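Culari Software Preservation Project
Progress report to the Ellberg Fund
Second reporting period
Apr 17, 2022

1. Purpose of this report

The grant agreement requires the project to report at the close of each period on work completed, money spent and changes to the plan. This report covers the Culari emulator, the disk image catalogue and the reading-room service at Ombridge. It should be read with the first report, whose description of the software has not been repeated.

2. The emulator

Version 2 of Culari was released to partner libraries during the period. It reproduces the timing of the original sound hardware closely enough for the music programs in the collection to play at the correct pitch, which version 1 did not do. Serial port support has been rewritten. Programs that expect a modem to be present now start normally, although they cannot yet dial out to anything.

Protected floppy disks remain the main difficulty. Many titles check for a deliberately damaged track before they will run, and the ordinary sector image format does not record such damage. The project has therefore adopted a flux-level format for these titles. The files are much larger, and storage costs have risen accordingly (see section 5).

Printing has been deferred. The developers had hoped to convert printer output directly to PDF, but the control codes used by the word processors in the collection differ more than the survey suggested. Plain text output works. Graphics and proportional fonts do not.

3. Catalogue and testing

The catalogue now holds 3213 disk images. Each entry records the title, publisher, disk format, checksum and the result of a start-up test. Duplicate images have been kept where the checksums differ, as small variations between pressings have proved useful in tracing faults.

Testing is carried out against a written script, so that results from different sites can be compared. A title passes if it reaches its opening menu, accepts keyboard input and saves a file that can be read back after a restart. Titles that pass on one host system and fail on another are recorded as failures until the cause is known.

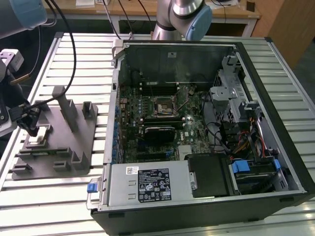 Hanneke Verbeke, commenting on the draft of this report, wrote that the start-up test was too generous and that a database program which opens its menu but corrupts its index on the fortieth record should not be listed as working. She asked that the catalogue show how far each title had been tested, and that the word "working" be dropped from the public pages.

The project accepts both points. The public pages will in future use the terms "starts", "partly tested" and "fully tested". Existing entries will be moved to "starts" unless the test notes support a higher grade. The change will make the headline results look weaker in the next report, and the Fund is asked to bear this in mind when comparing periods.

4. Reading-room service

Three reading-room terminals at Ombridge now offer Culari through the Ellis front end, which lets a reader choose a title without typing commands. Readers' sessions are discarded on logging out. Several researchers have asked to keep their saved files, and an export option is being prepared. Requests for remote access have been declined for the present, pending advice on licensing.

5. Expenditure

Spending on staff was within budget. Spending on storage was above budget for the reason given in section 2, and the difference has been met from the travel line. No increase in the total award is sought. The Fund's consent is requested for the transfer between lines, as required by the agreement.

6. Work planned to the end of June

Regrading of the existing catalogue entries.
Release of the export option to readers at Ombridge.
A decision on whether graphics printing remains within the scope of the grant.
Publication of the test script, with notes for other libraries wishing to use it.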